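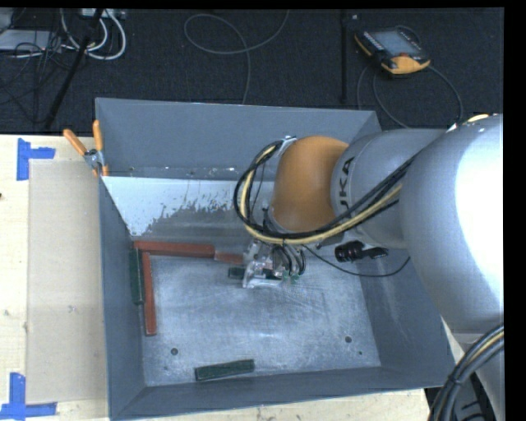

Photo: Venla Koivisto / Drirkdale Workshop Notes

Home | Bench Tips | Tools | Safety | Archive | Contact

Setting up a bin-picking bench: working rules
2018-03-13

These rules apply to a small arm picking parts from an open metal bin on a wooden table. They cover the bench only. The risk assessment for the cell is a separate document and has to be finished first.

Fix the bin. A gripper that touches a wall will push an unsecured bin, and every taught position is then wrong. Clamp the rim to something that does not move. One spring clamp at a corner, as on the bench at Drirkdale, is quick to remove but should be checked at each start. For runs of more than 200 picks, Van den Broek fits a bolted stop on two sides.

Mark positions with tape. Blue tape on the corners of a base sheet shows at once whether the sheet has shifted. Replace tape when an edge lifts. Do not write offsets on it; write them in the log.

Use plain test parts. Rectangular blocks in two colors, red and dark green for instance, are enough to check sorting and grip width. Put at least one block against a wall and one across the direction of approach. These are the picks that fail.

Dress the cables. Bundles along the arm need a loop at the wrist long enough for the full turn of the joint, and no longer. Move the wrist through its range at reduced speed and watch the loop. Air hoses at the gripper should bend without kinking. Tie bundles at intervals of 300 mm on straight sections.

Give the teach pendant a fixed place. It should be within reach of the operator, outside the travel of the arm, with the stop button facing up. A hook or shelf is preferred to the floor. Coil spare pendant cable away from the walkway.

Keep hands out. Parts are rearranged only with the arm stopped and the pendant in the hand of the person reaching in. Uyên Tạ at Nosden adds a 5 second wait after any restart, with a lamp on.

Inspect the bin floor in November, when the yearly service is due. Scratches do no harm to the grip but can change how a camera reads the surface, so repeat the lighting check if the finish has worn.

We use cookies to remember your settings. Accept | Decline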